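Burnby College
Household and Hospitality Services, Level 2
Unit 6: Table Presentation and the Handling of Whole Fruit
Course handout, August intake

Purpose of this handout

These notes accompany the second practical session of Unit 6. They should be read before the session and kept in the unit folder, as parts of them are referred to again in the written assignment. Learners who have not yet completed the food hygiene module may attend the session but may not take part in the cutting exercise.

6.1 Whole fruit as a table piece

A whole fruit placed on a table serves two purposes. It decorates the table before service, and it may later be taken away, cut and returned as part of the meal. The fruit must therefore be fit to eat as well as pleasant to look at. Fruit which is bruised, leaking or soft at the base is not to be used, even where the damage can be turned away from the guests.

The pineapple is used throughout this unit. It is heavy for its size, its rind is rough and its leaves are stiff and pointed. It will also show any fault in the choice of plate very quickly. A learner who can place a pineapple neatly will have little trouble with a melon or a bowl of pears.

6.2 Choosing the plate

The standard plate for this exercise is round, white and without pattern. A raised rim is preferred, as it limits the movement of the fruit if the table is knocked. Oval dishes from the Prusis range are kept in the same cupboard and should be left there until Unit 7, where they are needed for sliced fruit.

The plate should be washed, dried and checked for chips before it is brought to the table. It is carried empty. The fruit follows separately, and the two are brought together only once the position of the plate has been settled.

6.3 Working on a glass table

Glass tops require more care than wood or cloth. A plate must be set down flat and lifted when it is to be moved; it is never pushed across the surface. The underside of the plate should be wiped immediately beforehand, as a single grain of grit will mark the glass.

A transparent top also shows whatever lies under it. The base of the table, the floor and anything left on the floor all form part of what the guest sees. Learners should look at the table from a standing position and again from a seated one before deciding where the plate is to go. Where there is a bar or post under the glass, the plate may be lined up with it or placed well clear of it. A plate which sits slightly off the line looks like a mistake.

Leads, cloths and tools are to be cleared from the glass before the table is presented for marking.

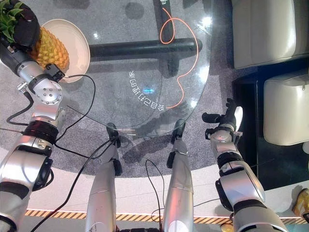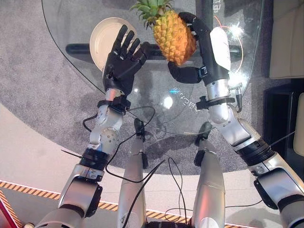 Pineapple and round white plate on the glass table: on the plate (first picture) and held above the glass (second picture).

6.4 Lifting and setting down

The pineapple is held by the body. It should not be lifted by the leaves, which may come away in the hand and which do not give enough control over the base. One hand may steady the plate, provided that it does not press down on the rim.

The fruit may be presented upright or lying on its side. Upright is the more formal arrangement and calls for a level base; a thin slice may be taken from the bottom in the kitchen, but not at the table. A fruit on its side is more stable, and the leaves should then point away from the nearest seat. Either arrangement is accepted for assessment – the choice must be stated on the record sheet.

The fruit is lowered slowly until it touches the plate and is released only when it has stopped moving. If it rolls, it should be lifted clear and placed again. Turning it while its weight is on the plate drags the plate against the glass.

6.5 Clearing away

The fruit is removed first and the plate second. The glass is then wiped with a damp cloth, dried and looked at against the light. Drornex cloths are provided for drying and are not to be used in the sink.

Assessment

The practical task carries 30 marks. Learners have one attempt at the table, with a second allowed if the fruit is found to be unsound. The record sheet must be handed in before leaving the room – sheets received later will not be marked.

Reading for the next session: Yazzie unit reader, section on cut fruit, to page 74.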